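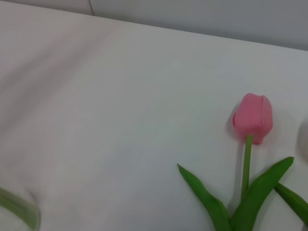 Picking up a brick is easy for a robot. A flower? Way harder.

A robot doesn't know what "gentle" means. Squeeze too hard and the stem gets crushed. Too soft and the flower slips out. So people who build robots have to try different hands, over and over, and see which works best.

Robot hands are called GRIPPERS. Lots of kinds. Some have two flat fingers that pinch. Some have soft rubbery fingers. Some use suction, like a tiny vacuum cleaner. For a skinny stem, two fingers is a good place to start.
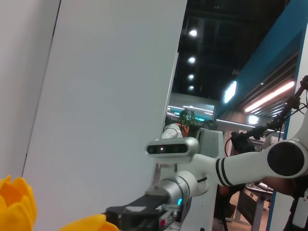

Flat black fingers on a white arm. The pill-shaped part on the wrist is a depth camera.

What's a depth camera? A regular camera tells you a thing is yellow. A depth camera also tells you how FAR AWAY it is. Pretty handy if you're trying to grab it!

Now the test. Say you want to compare two grippers, call them Aler and Bristach. Same flower, same table, same light. Each one gets 10 tries. Change only one thing at a time or you wont know what made the diffrence.

Write down every try. Did it grab? Did it drop? Did the petals get squished? Even the bad tries count. Especially those.

Then the arm. Count the places where your own arm bends: shoulder, elbow, wrist. Robot arms bend at joints too, with a motor to turn each one. More joints = more ways to reach around stuff.
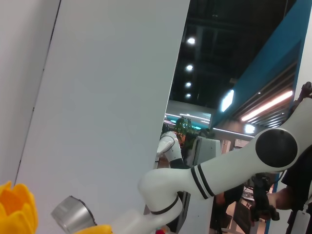

Gosselin Junior Science • Issue 66 • page 14

Look for the black rings and stripes on the white arm, and the big round joint with the dark cap. There's another white arm farther back, by the plant.

Try it at home! You need kitchen tongs, chopsticks and a fake flower. Pick the flower up by the stem 10 times with each tool. Then do it with one eye closed. Harder? Two eyes help your brain judge distance, and some depth cameras use two lenses the same way.

Keep score on paper. Swap with a friend and see if they get the same anwser.

598 shares | 14 comments

We use cookies to remember your reading level. OK / No thanks

Contact Gosselin Junior Science | © Lestico Kids Press | Back to top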